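Visit report: Momton household sorting rooms, Zukthorpe
12/27/20

The Momton site occupies the ground floor of a former seed merchant's at Zukthorpe, 20 minutes on foot from the station. The public can visit on two Sundays a year, one in July and one between Christmas and New Year. I attended the winter opening. Entry is free, but a place has to be booked.

Momton looks at how ordinary household goods are put down, picked up and put away: bottles, plates, glasses, trays. Results go to makers of shelving and kitchen fittings, of whom Ccori is the largest. The tour lasts 38 minutes and covers two rooms and a store. Our guide kept to the timetable, and questions were held over to the end of each room.

The first room deals with table layout. The furniture is deliberately plain, a white folding table on thin metal legs with a smaller white table to its left, and the floor is a grey and white marble that I would have expected to be slippery but was not. Bottles stand along the back half of the larger table, with a round plate and a clear tray towards the front. The plate's dark surface is divided into quarters by a cross of white tape.
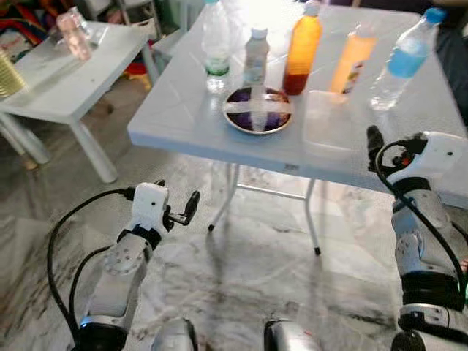 Layouts are drawn from a list of 26, each with its own sheet giving the order of the bottles and the position of the plate and tray. Mixed shapes are preferred to a matched set. A tall bottle behind a short one hides part of its label, and a transparent tray on a white top is hard to pick out under flat lighting. I found this myself from the doorway - the edges only became clear when I moved to one side.

Glassware goes on the small table so that the main surface can be reset without it. The guide said breakages had fallen after this change, but had no totals to hand.

The second room holds the Joserholm shelving, a slotted steel system adjustable in steps of 2 cm. Loading was demonstrated with tinned food and jars. The shelves are rigid, though the clips need a firm push and one had to be reseated during the demonstration. The store beyond it was too narrow for the whole group and we went through in two halves.

Parking is limited to the yard, which was icy. There is no café. Printed layout sheets can be bought at the desk, cash only, and the next opening will be in July.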